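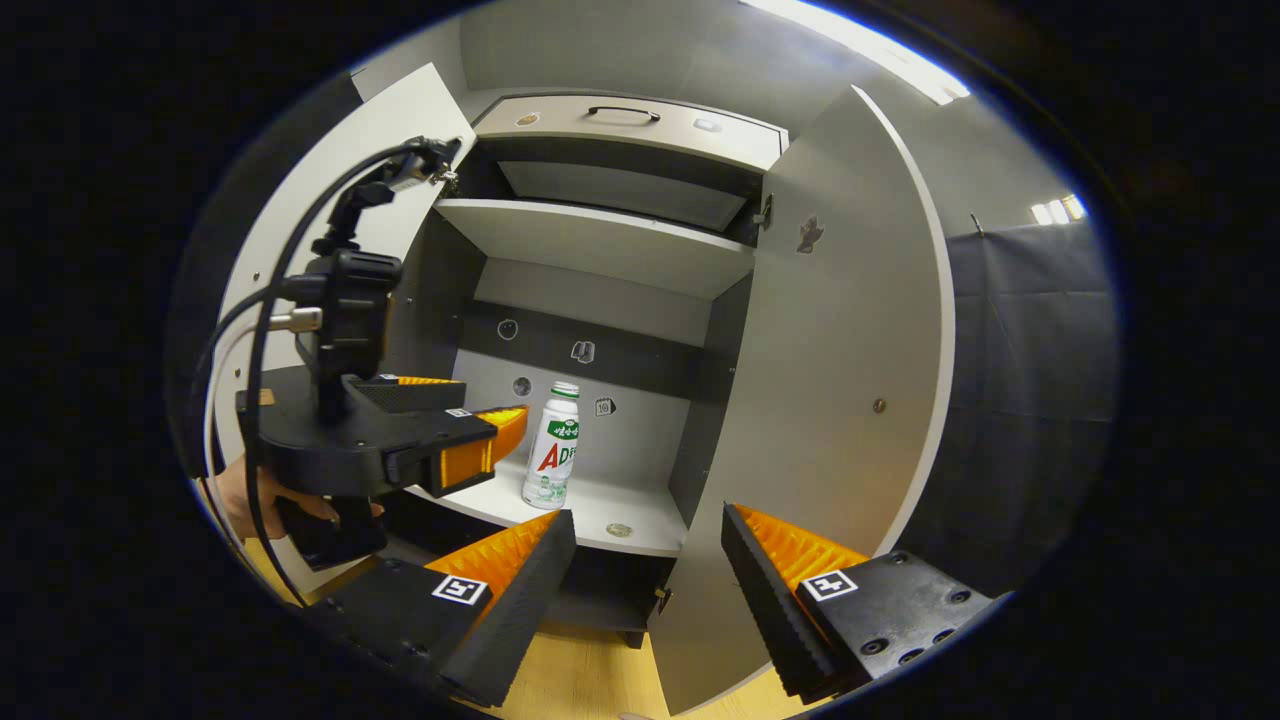
Por que o robô larga a garrafa dentro do armário, se nas demonstrações humanas isso quase não acontece? O fecho da garra na política treinada chega cedo demais, com os dedos ainda desalinhados em relação ao eixo da garrafa, e a força aplicada nas pontas expulsa o objeto em vez de prendê-lo.

Figura 3. Coleta com garras manuais, tarefa do armário: garrafa de plástico branca em pé na prateleira inferior, portas abertas.

5.3 Análise de falhas: tarefa do armário

Esta seção trata só das falhas. As taxas de sucesso por tarefa ficaram na seção anterior e não são repetidas. O conjunto avaliado tem 84 execuções autônomas, todas com a política Corum, mesma versão dos pesos, sem ajuste entre execuções. Duas garras, como na coleta (Figura 3). Portas do armário já abertas no início; a abertura das portas é outra tarefa e tem problemas próprios.

Separamos 3 classes de falha. Fecho prematuro, colisão com a prateleira, perda de pose. A primeira domina. As outras aparecem menos mas são piores para o hardware.

Fecho prematuro. A garra entra, desacelera, e fecha antes de a garrafa estar entre as almofadas. Ponta com ponta no plástico, a garrafa gira e tomba para o fundo. Depois de tombada a política não recupera: não há demonstração com a garrafa deitada, então o braço repete a aproximação vertical sobre um objeto que já não está ali. Em execução longa isso vira um ciclo, e só para no limite de tempo. Tentamos baixar a frequência de inferência, sem efeito visível. Tentamos também atrasar o comando de fecho por um valor fixo; melhorou na garrafa e estragou os objetos pequenos, abandonado.

A causa provável é latência. Nas demonstrações o operador fecha a mão e a abertura dos dedos é lida pelos marcadores fiduciais, com o relógio da própria câmera. No robô o comando de fecho passa pelo controlador Hukari e a imagem chega por outro caminho. Os dois relógios estavam sincronizados no início de cada sessão e nunca mais. A deriva acumulada explica por que as falhas se concentram no fim das sessões, coisa que só percebemos ao ordenar os registros por hora. Devia ter sido feito antes.

Colisão com a prateleira. O dedo toca a prateleira do meio na entrada ou, mais grave, na saída, com a garrafa presa. Na saída o braço sobe antes de recuar. O operador humano corrige isso com o punho sem pensar, e a correção é tão pequena que a política a trata como ruído. Em 2 execuções a parada de emergência foi acionada pelo limite de força; numa delas o operador apertou o botão quase ao mesmo tempo, não dá para saber quem parou o braço primeiro. O registro do controlador não distingue a origem da parada. Isto é uma falha do nosso sistema de segurança, independente da política, e foi corrigida depois (cada origem agora grava um código próprio).

Convém dizer que o limite de força estava mal escolhido. Valor herdado da montagem anterior, em Tultthorpe, onde o braço trabalhava sobre mesa livre e não havia nada acima da garra. Dentro de um armário o mesmo limite permite pressionar a prateleira por tempo suficiente para deformar a ponta do dedo. Trocamos um par de dedos. Recomendamos definir o limite por região do espaço de trabalho e não por tarefa.

Perda de pose. A garra entra no armário, a vista fica tomada por superfícies lisas e claras, a estimativa visual salta. Na coleta o salto é filtrado em pós-processamento e os trechos ruins são descartados; na execução não há esse luxo. O braço segue a pose errada até o filtro rejeitar a medida, e aí congela. Congelar é o comportamento desejado, mas congela com a garra fechada e carga presa, e o procedimento de retirada manual não previa isso. Katona (Erzsébet Katona, comunicação pessoal) relata o mesmo congelamento em gavetas fundas, com outro braço, e sugere manter uma segunda fonte de odometria só para a retirada. Não testamos.

Vale notar que as classes se misturam. Um salto de pose pequeno, abaixo do limiar de rejeição, desloca a garra de lado e a execução acaba rotulada como fecho prematuro. A rotulagem foi feita por vídeo, por 2 anotadores, e as divergências foram resolvidas em conversa, sem critério escrito. Portanto a separação entre a primeira e a terceira classe deve ser lida com cautela. A colisão é inequivoca, está na força medida.

Mudanças já feitas: sincronização contínua dos relógios, código de origem na parada, limite de força reduzido dentro do armário. Pendente: demonstrações de recuperação com a garrafa tombada, e o roteiro de retirada manual com carga presa, que está sendo escrito com o grupo do Azevedo. Os resultados da seção 5.2 são todos anteriores a estas mudanças e e não devem ser comparados com os da seção 6.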